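Stollden puts its hand-held gripper kit up for rent, Stundar pair goes first

By Kylie Ngata

Stollden has started renting out its Stundar kit, the pair of hand-held grippers it uses to record household jobs for robot training. Until September you could only get one by buying it outright. Now it goes out by the month, $462 for a pair, with the recording software thrown in and a $90 charge if the case comes back with pieces missing.

Quick version of what you get: two grippers, a left and a right, each with its square marker on it. Charger. Spare finger pads. A printed task book with 55 chores in it, kitchen ones mostly, written out step by step so two people in two different cities do them more or less the same way. No robot in the box - the idea is that a person does the chore holding the grippers, and the recordings go to whoever is teaching the arm.

"People kept asking could they just borrow a set," said Keegan Hinds, who runs sales for Stollden. "Small labs, three or four people, they need it for a couple months and then it sits on a shelf. So fine. Rent it."

The turntable job is chore 3 in the book and the one the company likes to show visitors. Glass plate, microwave, door open. Sounds like nothing. The plate is round and slick and see-through, and the grippers have to hold it by the rim without your fingers ever touching it.
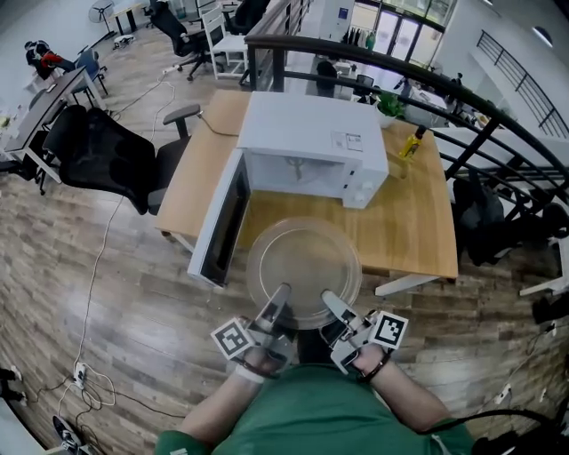 What renters say

Ama Acheampong had a pair for the first rental month and used them for a kitchen set at Hollis, the small robotics shop where she works. She likes the handles. Likes the task book less.

"Some of the steps read like they were written at 2 in the morning," she said. "Chore 12 tells you to close the drawer before you've opened it. But the grippers themselves, good. My wrists were okay after a whole afternoon and I can't say that about the last ones we had."

Her other complaint is the finger pads. Fine on mugs and boxes, she said, but on glass she wanted something grippier and ended up swapping to the spares early. Stollden says a softer pad is comming and that renters will get it free. No date given.

Clem Te Moana, who also rented, was happy with the grippers and not so happy with the upload. His team lost most of a morning to a login that kept timing out. Support picked up the phone on the second try and sorted it, he said, and they were credited for the day.

How it compares

The obvious rival is Stoker, which rents a similar pair with a longer minimum term and charges extra for the software. Stoker's case is nicer. Its task book is thinner, and you have to supply your own markers. For a short project the Stundar deal looks better on paper. Anyone who needs grippers all year should still buy, and Hinds said as much when we asked.

A few things to know before you sign. The rental is month to month but you have to give notice a week ahead or it rolls over. Damage to the fingers is covered, damage to the handles isnt. Shipping back is on you. And the recordings stay yours - Stollden had a line in the early contract that was fuzzy on this, Shayne Cartwright from the company's support side told us it has been taken out. Check your copy anyway.

Orders go through the Stollden site. First batch of rentals is nearly gone, the next lot ships once the current ones come back and get checked over.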